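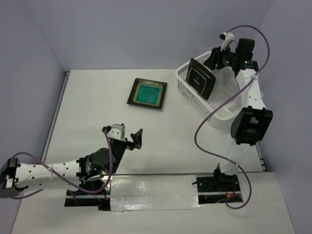
Glaze fit and the dishwasher: notes from the March bench session

Crazing is the network of fine cracks that develops in a glaze when it is under tension on the body beneath it. It can appear as the kiln is unloaded, or months later once the ware has been through enough heating and cooling. The second kind, delayed crazing, took up most of the March session at the Bevstead studio.

The cause is a mismatch in thermal expansion. If the glaze contracts more than the clay on cooling, it is stretched and will eventually crack. If it contracts slightly less, it sits in compression and the pot is stronger for it. Too much compression leads to shivering, where slivers of glaze lift off at rims and handles. Shivered ware should not be used for food.

Moisture is the other factor. A stoneware body that has not fully matured takes up water through an unglazed foot ring and swells by a very small amount. The swelling is enough to put a marginal glaze into tension. Members who fire to cone 6 with a clay rated for cone 10 will see this regularly, whatever the recipe says on paper.

Eimear Mac Carthaigh ran the absorption test on two bodies. Weigh a fired, unglazed tile dry, boil it in water for two hours, leave it to soak overnight, towel off the surface and weigh it again. Divide the gain by the dry weight. Her first tile weighed 90 grams dry and gained 13 tenths of a gram, an absorption of 1.4 per cent. That is acceptable for tableware. The second body was well above it and has been moved to the planter shelf.

For the glaze itself, the usual correction is to add silica in small steps, or to replace some of the sodium and potassium with boron, lithium or magnesium. Change one material at a time and label every tile. Colour will shift, particularly in copper greens, and a gloss surface may lose some of its shine as silica goes up.

Slow cooling does not cure a poor fit. Holding the lid closed until the kiln is under 90 degrees will prevent dunting and some early crazing, but the stress remains in the glaze.

The test log is in the grey binder beside the small kiln. Please enter the body, glaze, cone and shelf position for each tile. The next session is on Saturday and is limited to 16 places. Bring two bisqued tiles of your usual clay, at least one with a bare foot.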